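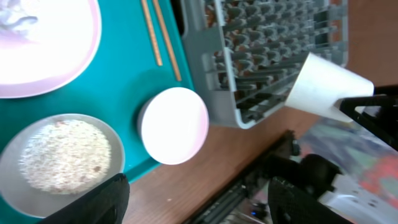 Clearing the Table Without Losing the Will to Live
Posted Monday, August 3, 2020
Filed under: Kitchen, Small Miseries

There are two kinds of people after dinner. One carries a single fork to the sink and comes back for the next one. The other stacks everything into a tower, rice and all, and hopes. I have been both, sometimes in the same evening, and I would like to put in a word for the tray.

Any tray will do as long as it has a lip. Mine spent its first year leaning behind the toaster because I thought trays were for hotels and the flu. Then in May I dropped a bowl of soy sauce on the hall rug in Clotcombe and revised my opinion.

Load it while you're still sitting down
Plates go at the back, bowls at the front, chopsticks or flatware down one side where they can't roll under anything. Leave the bowls side by side. If you nest them, the clean outside of the top one gets to meet whatever is in the bottom one, and now you're washing twice as much bowl.

Trash comes off first
Wrappers and paper napkins belong in the garbage before anything goes near water. A wet napkin turns into oatmeal and a foil wrapper heads straight for the drain, where it will stay until you have company. Paper cups count as trash too, however good they look sitting among the real dishes. I have an aunt who rinses hers and lines them up to dry, and she has more than 100 of them and no plans.

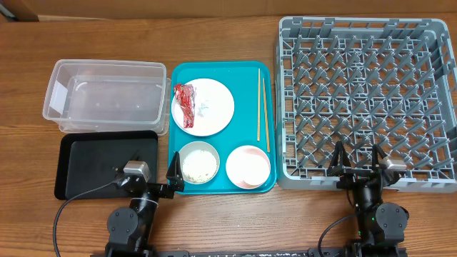
Bin, tray and rack in one row, with the wrapper still on the plate.

About the leftover rice
Decide right away. Rice you mean to keep goes in a lidded container and into the fridge while you still remember it exists. Rice you don't mean to keep gets scraped into the garbage. What you shouldn't do is leave it in the bowl "for later." Dried rice sets like grout, and I've taken the tip off a decent spoon finding that out. If it's already gone hard, fill the bowl with cold water and walk away for a while. Hot water makes the starch gluey and you'll be wearing it.

Put things in a line
Set up your clearing spot so that everything moves in one direction. I go left to right: an open bin for whatever isn't a dish, the tray in the middle, the rack at the other end. Left-handers can flip it. A clear bin is handy because you can see the teaspoon you threw in there by mistake. (Check anyway. I buy teaspoons the way other people buy milk.)

Yes, the washing happens somewhere between the tray and the rack. I can't help you with that part.

The rack
Plates stand up between the pegs, all facing the same way, with a gap between them if you have the room. Small bowls go in at a slant. A bowl sitting flat on its rim traps its own little pond and will still be holding it on Thursday.

Racks with an open floor drain well, which is wonderful news for the table under them. Put a towel or a shallow tray underneath, especially on bare wood. I have a pale ring on mine that I tell visitors is the grain.

Wooden chopsticks
Wash them soon, dry them with a towel, and don't leave them soaking overnight. Stand them in a jar with the eating ends up until they're dry all the way through. They're cheap, but they split, and you generally learn this with your lip.

And the tray itself
It gets dirty. I went 4 weeks before this occurred to me. Wipe it, lip included, and lean it somewhere to dry – behind the toaster is fine.

More in Kitchen: Lids and where they go | The drawer you can't open | Getting turmeric off a counter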